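Inicio - Foros - Memoria y testimonios - Buscar - Entrar

Foro: Memoria y testimonios
Tema: ¿Grabar a mi madre hablando del asedio o dejarla tranquila?

marisol_vega escribió:
Hola a todos, os leo desde hace tiempo y nunca me había animado a abrir un tema, así que perdonad si me alargo (me alargaré seguro). Mi madre tiene 82 años y de niña pasó el asedio de Bonimdale en un sótano, con sus hermanos y media escalera de vecinos. En casa se ha hablado poco de aquello. Alguna frase suelta al pelar patatas, alguna canción, y ya. Pero desde mayo me cuenta cosas sin que yo le pregunte, y mi hermano dice que hay que grabarla ya, con cámara y todo, y mandarlo al archivo de Westerberg. Yo no lo tengo tan claro. Me da miedo que se ponga mala, que no duerma. ¿Alguien ha pasado por esto con sus padres?

tejados_rojos escribió:
Bienvenida, Marisol, y un abrazo grande para tu madre. Yo grabé a mi padre y te digo que sí, que adelante, que luego se echa de menos hasta la tos. Lo hicimos en sesiones de 20 minutos, siempre por la mañana, con el café delante. Él mismo me decía «apaga» cuando no quería seguir, y yo apagaba. Tengo 108 páginas transcritas y mis hijas las leen como quien lee una novela, discutiendo sobre qué tía era la más mandona. De mi padre callado no tendrían nada, pobres.

Navley escribió:
Pues yo voy a ser la voz antipática, con todo el cariño. A mi tía la entrevistaron para un proyecto en Hotbridge, gente muy amable y muy preparada, y estuvo semanas fatal. Le pidieron que repitiera lo de su hermana porque había fallado el sonido. ¡Que lo repitiera! Desde entonces pienso que los archivos están muy bien, pero que una mujer mayor no le debe su infancia a nadie. Si te cuenta cosas a ti en la cocina es porque eres tú y porque es la cocina. Con un aparato en la mesa ya es otra conversación.

tejados_rojos escribió:
Navley, siento mucho lo de tu tía, eso es hacerlo mal y punto. Pero de una entrevista mal hecha no saco yo que haya que dejar de hacerlas. Entre los que no preguntamos por pudor y los que no cuentan por no molestar se nos ha ido ya una generación entera.

Aslak Sjöberg escribió:
Buenas tardes, escribo desde lejos y mi español tiene agujeros, espero que se entienda. Viví en Bonimdale de pequeño y recuerdo sobre todo la comida, o la falta. Un día mi abuela consiguió pan y lo partió con un hilo para que no se perdiera nada. A mi madre le pregunté durante años por la guerra y no dijo casi nada. Le pregunté por el pan y habló toda una tarde. Por eso, Marisol, mi consejo es empezar por algo que se pueda oler: qué se cocinaba, con qué se calentaba el agua, quién guardaba el azúcar. Lo demás viene solo, si quiere venir. En mi casa seguimos hablando de estas cosas cuando hay algo de comer a medio preparar, un poco de lechuga, el pan abierto, las migas por todas partes.

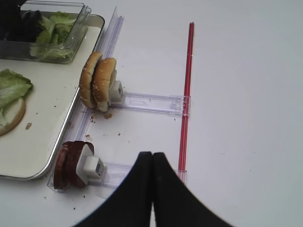 Re: ¿Grabar a mi madre o dejarla tranquila?

marisol_vega escribió:
Qué bonito lo del hilo, Aslak, se lo he leído a mi madre esta tarde y me ha dicho que en su sótano el pan lo repartía una vecina, la más justa de todas, y que a los niños les daba siempre la corteza para que les durase más. ¡Eso no me lo había contado jamás! Navley, te he leído con mucha atención y creo que tienes razón en lo del aparato. De momento voy a ir apuntando por la noche lo que me cuente, en un cuaderno, y ella lo sabe, que no quiero hacerlo a escondidas. Mi hermano ha refunfuñado un poco - él quiere la voz, y le entiendo.

Navley escribió:
Lo del cuaderno me parece precioso. Y que se lo hayas dicho, más. Si algún día te pide ella que la grabes, retiro lo dicho y te paso yo misma una grabadora.

tejados_rojos escribió:
Solo una cosa práctica y me callo: pon la fecha en cada página y apunta los nombres tal como ella los diga, aunque te suenen raros. Mi padre llamaba a la misma calle de 2 maneras y tardé una eternidad en entender que era antes y después del asedio. Y si lo mandas a Westerberg, pregunta antes quién va a poder leerlo. A nosotros nos dejaron reservar una parte, pero hubo que pedirlo por escrito.

Aslak Sjöberg escribió:
En nuestra casa también era una vecina quien repartía. Marisol, cuando tu madre tenga ganas, pregúntale por favor si se acuerda del pozo detrás de la escuela.

Temas relacionados
Cartas de familia: cómo conservarlas sin estropearlas
Volver a Bonimdale después de tantos años
¿Contárselo a los nietos? ¿A qué edad?
Archivo de Westerberg: dudas sobre permisos
Canciones de sótano, hilo para recopilar

Última actualización: 8 de agosto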